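4. Getting the washstand straight

By now the cabinet is fixed and the waste is connected, so this is the nice part. I do mine in the morning, when the light's good and I'm less likely to leave smears. Everything in this section is for the Stolham top with the inset basin. If you've got the Isard, the order is the same but skip step 3.

1. Take everything off the top, including the soap you've already put there (I know you have). Wipe the marble with a soft, damp cloth and dry it straight away.

2. Run the tap gently and let the basin drain. Have a quick look inside the cabinet while it does - a drip is much easier to sort out before the drawers are full.

3. Slide both drawers in and push them shut. The gap between the two fronts should be thin and even from top to bottom. If one sits low, turn the little screw behind its front until they match.

4. Put your mug on the left of the basin, a hand's width back from the front edge. One mug is plenty! Turn the handle to the right so you can grab it for a rinse.

5. Stand the toothbrush in the mug, head up. I like it leaning away from the basin, where it catches fewer splashes.
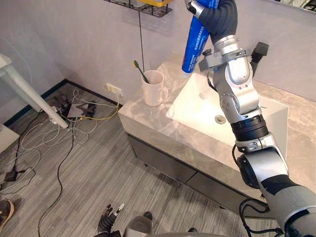 Fig. 3. Mug and toothbrush to the left of the basin, toothpaste held cap end down.

6. Now the toothpaste. Keep it cap down if you can, so the paste stays near the opening and you're not wrestling with the tube at bedtime. A half-used tube will go in most mugs next to the brush, but a big new one can tip a light mug over, so I keep those in the top of a drawer until they've slimmed down a bit.

Note: the wire shelf holds 3 kg at most. I use mine for light, bulky things and keep glass bottles well away from it.

Caution: toothpaste left on marble can dull the shine. Wipe up any blobs the same day with plain water, and please don't use vinegar or limescale spray on the stone, however tempting it looks around the tap. The white basin is much tougher, but rinse it well and keep the spray off the edges.

Spare drawer screws are part 136 in the list at the back.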